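Guide de mise en route du poste Vamel à deux bras
Section 4 — Règles de travail à la table (vaisselle et surfaces fragiles)
Rédaction : Luzius Steiner

Bon, on y est : les bras sont montés, le rail est vissé, et vous mourez d'envie de lancer un premier essai. Moi aussi, la première fois, et j'ai sauté la moitié de cette section ! Résultat : une assiette ébréchée et un après-midi perdu à refaire mes réglages. Alors prenez votre temps, je vous donne les règles comme je les applique chez nous, dans l'atelier Drurkley, sans le jargon de la norme.

4.1 Avant la mise sous tension

1. Vérifiez le serrage du rail de montage. Je tire dessus à la main, franchement, à chaque extrémité.
2. Suivez chaque câble du poignet jusqu'à la base, avec le doigt. Il doit garder une boucle libre au niveau du coude, même bras tendu.
3. Dégagez tout ce qui ne sert pas à la tâche : tasse de café, tournevis, téléphone (oui, le vôtre).
4. Repérez l'arrêt d'urgence et appuyez dessus une fois, exprès, puis réarmez.

ATTENTION : on ne débranche jamais un câble de poignet sous tension. Jamais, même « juste une seconde ».

4.2 Disposition des objets

5. Posez la vaisselle dans la zone que les deux pinces peuvent atteindre sans que les avant-bras se croisent.
6. Commencez avec peu d'eau. Une éponge à peine humide suffit pour les essais, et l'électronique du poignet vous dira merci.
7. Réglez le bras qui frotte en premier. L'autre reste en attente au-dessus, pince à l'arrêt, tant que vous n'êtes pas content de l'appui.

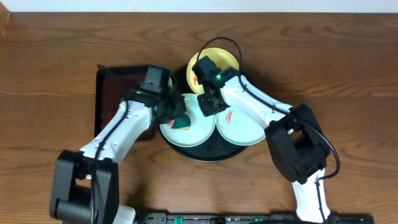 Pour l'appui, justement, je conseille de partir très bas. La valeur d'usine est à 50 sur l'échelle du logiciel et je trouve ça beaucoup trop généreux pour de la vaisselle — descendez à 23 et remontez par petits pas, en regardant si l'assiette glisse. Si elle glisse, on arrête et on revoit la position. On ne rattrape pas avec la main !

Note : cette échelle n'a pas d'unité. Ne cherchez pas à la convertir en newtons, j'ai essayé, ça ne mène nulle part.

4.3 Pendant le cycle

8. Restez derrière la ligne de sécurité, à 400 mm au moins du débattement maximal des bras.
9. Une seule personne donne les ordres au poste. Si vous êtes deux, décidez avant qui tient la commande, et dites-le à voix haute.
10. Gardez la vitesse réduite pour tout nouvel objet, y compris une assiette « presque pareille » que la précédente. La forme du rebord change beaucoup de choses.
11. Quand vous passez de l'éponge au chiffon, refaites le réglage d'appui depuis le début. Un chiffon s'écrase et se plie autrement, et les valeurs de l'éponge ne valent plus rien.
12. Pour replacer un objet, mettez en pause, attendez l'immobilité complète des deux bras, et seulement après tendez la main.

ATTENTION : un voyant vert au poignet ne veut pas dire que la voie est libre. Il indique que la pince est alimentée, donc qu'elle peut bouger.

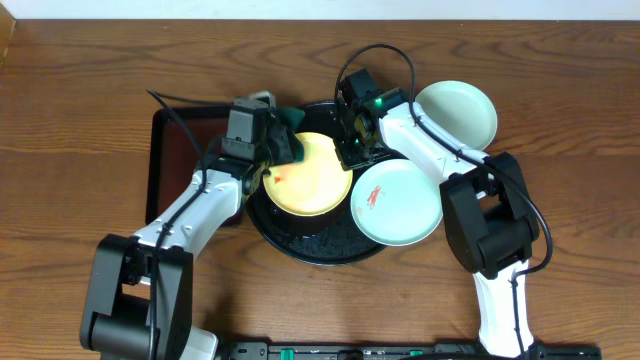
Ottilie Kaufmann : pour le point 12, j'ajouterais qu'une pause logicielle ne vaut pas un arrêt. À Skokberg, nous exigeons l'arrêt d'urgence enclenché dès qu'une main passe la ligne, même pour replacer une petite cuillère. C'est plus lent, mais je ne reviendrais pas en arrière.

Elle a raison, et j'ai fini par m'y mettre aussi. Lisez donc le point 12 comme ça : pause, immobilité, arrêt d'urgence, puis la main. Je corrigerai proprement dans la révision d'avril.

4.4 Fin de séance

13. Ramenez les deux bras en position de repos avant de couper l'alimentation, sinon ils retombent de tout leur poids sur la table.
14. Retirez l'éponge ou le chiffon des pinces.
15. Essuyez les doigts des pinces avec un tissu sec. Pas de spray !
16. Notez dans le cahier la valeur d'appui, l'outil utilisé et tout incident, même minuscule.

Si le code 148 s'affiche au redémarrage, c'est que la position de repos n'a pas été enregistrée : reprenez au point 13. Pour les autres codes, voyez la section 7.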